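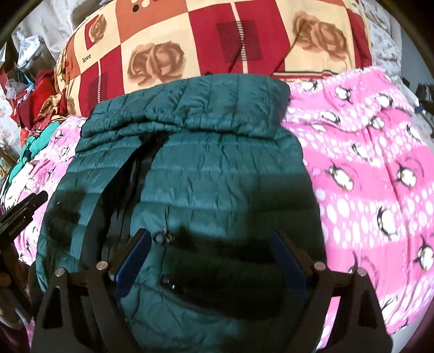

Washing down at home: loft recovery and drying times

kernia_k
Posts: 1407

I've washed four down jackets in a front loader since July and kept notes, mostly on drying, which is where my results vary. Method: zips closed, pockets emptied, 30 degrees, gentle cycle, liquid down wash, two extra rinses, spin at 500 rpm. Dryer on low with three clean tennis balls. Out every half hour to break up clumps by hand.

Light jackets with sewn-through baffles are finished in under three hours. My heavier one took almost twice that and still had flat spots along the hem the next morning. Is anyone getting better numbers, or is this normal for a vented dryer on low?

Després
Posts: 936

Normal. The hem and the collar are always last. Water migrates down during the spin and the collar usually has the thickest layers of fabric. I run a second spin before the dryer with no water added. It takes out a surprising amount and cuts the dryer time by a third.

I would also drop one of the extra rinses. If you need two, you're using too much wash.

kernia_k
Posts: 1407

I was using the amount on the bottle. Suds were still visible in the door after the first rinse, so I kept going. We have soft water here, which may explain it.

Ronaldo Mangubat
Posts: 1199

Soft water does explain it. Halve the dose and look again.

I disagree with the second spin, at least above 500. Wet down is heavy, and in a sewn-through jacket the load sits on the baffle stitching. I repair outdoor gear and the most common fault I see after home washing is torn internal seams, with the fill slumped into one chamber. It can be fixed but it's slow work – you have to open the lining, and the labour often costs more than the jacket is worth.

Després
Posts: 936

Torn seams come from top loaders with an agitator, or from people lifting a soaked jacket by the shoulders. I've been double spinning mine for six winters at 800 with no seam failures. If the stitching can't take that, it was on its way out anyway.

Ronaldo Mangubat
Posts: 1199

Some are from agitators, not all. You have your own jackets to go by. I see the ones that failed, so neither of us has a fair sample. I'd still tell a first-timer to keep it at 500 and accept the longer dry.

foro_inden
Posts: 88

Does anyone air dry? No dryer in my flat. I tried it on a rack over two days and it smelled like a wet dog.

kernia_k
Posts: 1407

Two days is too long without heat. The smell should go if you rewash and dry it properly. A laundromat dryer on low works. Check the drum for gum and pen marks first.

Ronaldo Mangubat
Posts: 1199

Agree on the laundromat, but test the heat setting with a towel. Some of the commercial machines run hot even on low and will shrink or glaze a light nylon shell. Turn metal zipper pulls to the inside too, as they hold heat.

foro_inden
Posts: 88

Thanks. Will try it this weekend with the towel test. Is it fine to store it compressed afterwards?

Després
Posts: 936

No. Hang it or leave it loosely folded somewhere dry. Stuff sack for travel only.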